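About Rurnex

Rurnex is a small company for surface measurement. We sell, calibrate and repair instruments that tell you how rough, how hard or how shiny a surface is. Our customers are machine shops, mold makers, plating shops, furniture painters and two technical schools. Most of them are not big, and many of them bought their first roughness tester from us.

The company was started by Baoshan Shen, who worked before as an inspector in a factory for hydraulic parts. In that factory there was one roughness tester for three shifts, and when it was sent away for calibration, the parts had to wait on the shelf until it came back. He thought that this service could be done faster and nearer to the customer. In the beginning he had one rented room, one granite plate and a set of reference specimens. Today we are 16 people, and we look after 3,000 instruments for our customers.

What we do

Our main work is calibration of portable roughness testers, gloss meters and hardness testers. Every instrument is checked when it arrives, before we adjust anything, and these first values are written in the certificate together with the final values. Some customers ask us to leave out the first values because they look bad. We do not do this. If a tester was reading too low for half a year, the customer has to know it, so that he can decide about the parts that were already measured.

We also repair. The part which we change most often is the stylus. A stylus tip is very small and it does not like to be dropped, pulled sideways over an edge, or cleaned with a shop towel. We keep tips and skids for the common models in stock. For older instruments we try to find used parts, and if we cannot find them, we tell you before you pay for anything.

Our own product is the Noltier holder, a simple stand that keeps a portable tester level on round parts. It came from a request by a customer who measured shafts and always got different numbers from different operators. The current version is the Noltier 303. It has two V-shaped feet and one fine screw for the height, and it can be used with the left or the right hand.

Training

Shabani Shemweta is responsible for training. He came to us from a plating shop, where he was on the customer side of our service for many years, and he knows which questions are asked at a real workbench. His basic course takes one day and starts at 8:30 in the morning. You learn to choose the cutoff length, to place the instrument in the correct direction to the lay, and to read the profile and not only the Ra number. We ask you to bring your own tester and some of your own parts.

The second course, called Cuvau, is for people who write inspection instructions. It is given in February and again in the fall. The groups are kept small, because everyone has to do measurements alone.

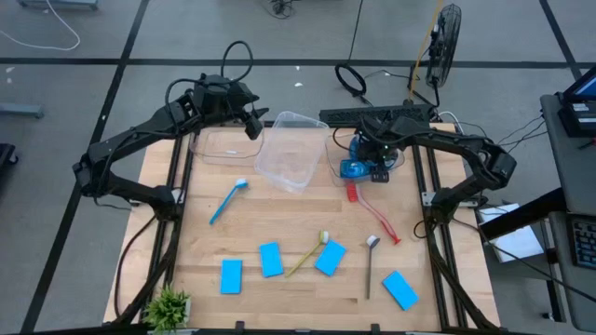 A surface should be clean before you measure it, and much of our first training hour goes to this subject. Oil fills the small valleys of the profile, and one chip under the skid is enough to make the whole trace useless. Everyone has a personal habit for cleaning, and a normal shop table can hold sponges and several brushes together, like the blue sponges and the three brushes lying on the wood here. For a ground or polished part we recommend a soft brush first and then a lint-free cloth with alcohol. A rough sponge can leave fine scratches, and the tester will measure them very honestly.

Where to find us

Our laboratory is in the Su building, on the ground floor, with the entrance from the parking lot. You can bring instruments in person between 9:00 and 4:30. Please put your name, the serial number and a short note about the problem in the box. If you send by parcel, use the original case and lock the drive unit before you close it. Leave the reference specimen in the case also, as we check it together with the instrument.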